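Print this page | E-mail this page

Gultwood Community Garden: Late Summer Walkthrough Checklist

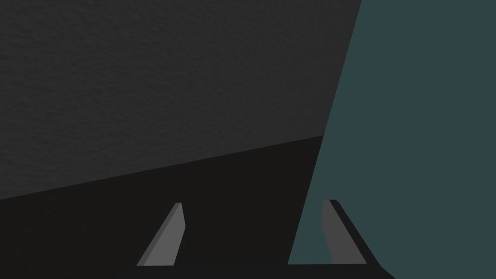
Babita Nautiyal wanted to know before we even got the gate open whether the hose bibs would be on the list this year, given what happened to the one by the compost bays. They are, Babita! Item 4.

Walked Aug 18, 2020, starting at the Clodetti Street gate and going clockwise. OK means leave it alone, FIX means it goes on the work day sheet, WATCH means look again before the first frost.

1. Main gate and latch — OK
Swings freely and closes by itself from halfway. The new spring is wonderful. The combination on the lock still needs changing after the plot turnover.

2. Paths, main loop — FIX
Wood chips are thin between plots 9 and 14, and the old landscape fabric is poking through. A couple of us caught a toe on it. Pull up the loose fabric first, then chips on top. Jidico will drop a load at the curb if we call by Thursday noon.

3. Raised beds — WATCH
Mostly sound, and what a tomato year! The long bed on the north side is bowing outward at the middle and two corner screws have pulled. It can wait until the squash is out. Plot 11 has rebar stakes with no caps on them. Caps are in the coffee can in the shed, please take some.

4. Hose bibs and hoses — FIX
Bib 2 drips at the handle and the ground under it is soft. Packing nut might do it, otherwise a new stem. Hoses at 1 and 3 were left across the path again. Hang them up, even if you're coming right back. Meter read 3205 at the start of the walk.

5. Tool shed — FIX
Forks and the two good spades are hung points down, hooray. The top shelf is overloaded and leans toward the door, so the bags of lime need to come down to the floor. Grease the hasp. One pair of loppers has a cracked grip and has been tagged.

6. Ladder — OK
Feet, rungs and spreaders all good. Sticker still says 300 lb and can be read. Keep it chained.

7. Compost bays — OK
Middle bay was at 68 degrees C on the long thermometer, which had me grinning all the way to the next item. Somebody knows how to layer! Front boards slide out fine. No sign of rats, no chewed corners.

8. Fire extinguisher — FIX
Needle is in the green but the inspection tag has run out. Adeleke Hardware does recharges and tags while you wait.

9. First aid box — FIX
Out of large bandages and tweezers. Eye wash is sealed and in date.

10. Bee hotel and orchard corner — WATCH
Lots of tubes plugged with mud, more than last August. The post has a wobble at ground level. Pears are dropping, and the wasps are on them, so go slowly if you're raking. Wear gloves.

Shabani Mfaume asked for the shade structure to be added next time — good idea, it will be item 11.

E-mail this page | Print this page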